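4.2 Small things and who they are meant for

We had expected, when we first began knocking on doors in Rurkstead, that people would want to talk to us about houses and savings, and they did, dutifully, for the first ten minutes or so. Then the kettle went on and the talk drifted, nearly every time, to rings and brooches and a grandfather's cufflinks, and it is with these that the present section deals. The larger assets were covered in 4.1 and we shall not go back over them. By "small things" we mean any personal item that could be held in one hand and that the household regarded as belonging to a line of people and not only to its present keeper. Such things usually live together in a drawer, a tin or a box (Figure 3).
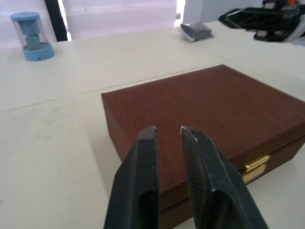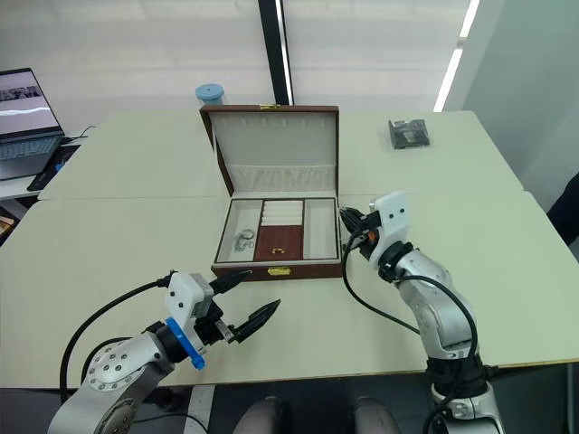
Figure 3. Reddish-brown box with gold-coloured fastenings: lid shut (first picture) and lid open, showing the lined compartments (second picture).

Evander Shearer wrote in the margin of our first draft that we were making far too much of the will and far too little of the conversation at the sink, and that in his own family everything of any sentimental weight had changed hands while somebody was drying up. We grumbled a little at the time, and then went back to the transcripts, and a good part of what follows is the result of that grumbling.

Across the 153 households we recorded 1,003 small things, each with a short history as the keeper told it: where it came from, through whom, and where it was expected to go next. Only 55 households had put any of those expectations in writing, and we were generous about what counted as writing. A proper will counted, of course, but so did a luggage label tied to a watch strap, a page at the back of an address book, and in one kitchen a list on the inside of a cupboard door which had been painted round when the room was last decorated. The remaining households relied on what we have come to call spoken placing, by which we mean a remark, often made only once and often years ago, that a certain thing was for a certain person.

Spoken placing is a slippery business, and we should like to be fair to it, having come to it rather sceptical. The remark is hardly ever made to the person who is to receive the thing. A mother will tell her elder daughter that the garnet is for the younger one. An uncle tells his neighbour. The effect is that the wish is held by somebody with nothing to gain from it, and several of our older speakers were quite clear that they had chosen their listener with that in mind. One woman of eighty-four had told her hairdresser, on the grounds that the hairdresser would certainly be at the funeral and could be trusted to speak up at the tea.

The trouble comes when there has been more than one remark. In 101 households the people we spoke to gave us differing accounts of where at least one thing was bound, and we want to stress how mild most of these differences were. Two sisters, interviewed in separate rooms one afternoon in May, each told us firmly that their mother's opal was to go to the other. Neither wanted to be thought to be asking for it. We did not feel it was our place to carry the message between them, although I will admit that the walk back to the bus was a long one and we talked of little else.

Readers who know the Pretmont study will see that our picture differs from it in one respect. The Pretmont interviewers, working in a town with a much larger renting population, found that small things tended to be given early, at weddings and at the birth of a first grandchild, and that very little was left to be placed by the end of a life. In Rurkstead the giving came late. Our keepers liked to have their things about them. They took them out on wet Sundays, told the stories over again to whoever was in the house, and put them back. We are inclined to think that this retelling does a great deal of the work a document would otherwise do, as a child who has heard the tale of the Qudah bracelet thirty times (it was bought off a market stall at Qudah by a merchant seaman with no money for his fare home) is in very little doubt by the end of it whose bracelet it is going to be.

There is also the matter of things with no story. Every household had a few. Odd earrings, a chain without a catch, a signet ring with initials that matched no relation anyone could bring to mind. We had supposed these would be the first to be thrown out or sold, and some had been, but a surprising number were kept with just as much care as the rest and were placed, when we asked, with a shrug and the name of whichever grandchild liked dressing up. It may be that once a thing has sat long enough among the others it picks up a little of their standing. We return to this in section 5, where the Sekex interviews give us a useful comparison, the families there having mostly moved house within living memory and done a good deal of sorting out along the way.

Value in money was mentioned less often than we had feared. Where it did come up, it was usually to explain an insurance form or to apologise for one, and keepers who had once had a piece looked at by a jeweller tended to remember the jeweller's manners far better than the sum. The exceptions were nearly all in households where a divorce had lately taken place, and we treat those separately below.

Contact the authors | Copyright and reuse | Back to top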